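Sesto Open Day, Gendovlow

I have a rule about open days, which is that I go to any that promise lunch. Sesto's promised lunch and "the end of chores," so I drove out to Gendovlow with Eifion Watkins, who has packed boxes for a living and wanted to meet his replacement.

The shop-floor end

First stop was the packing bench, where Ozan Dursun's team is trying to get an arm to tape things. Folding laundry gets all the videos. Tape is worse. It sticks to whatever you don't want it to, it curls, and the end of it has to be cut somewhere.

Ozan let us watch for 200 tries' worth of patience, or so it felt. Visitors were told to stay behind a line on the floor, which Eifion treated as a suggestion.
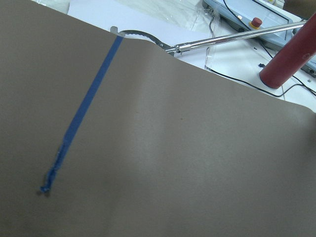 What a strip of tape tells you

The blue tape on the grey-brown sheet runs straight and crisp for most of its length, and I'd have been proud of that part. Then you get to the lower end, all ragged and crinkled, with a dark little curl at the tip. Eifion looked from the tape to the toothed metal strip and the big red handle and said he'd had Christmases like that.

The sheet doesn't help. It ripples. Ozan said a stiff board would be easy and that customers, sadly, don't ship stiff boards.

The household end

Across the yard, Beca Rosser showed us Prelia, which loads a dishwasher. It put away two plates in the time it took me to eat a sandwich (cheese, decent). It would not touch the mugs. Beca says mugs are planned for August.

Prelia's arm alone costs $1,785, and you still need someone to rinse.

So, can they do chores yet? They can do almost 2 of mine, slowly, if I stand there. My teenager has offered similar terms.

Parking is behind the Gwynne building, and the coffee runs out early.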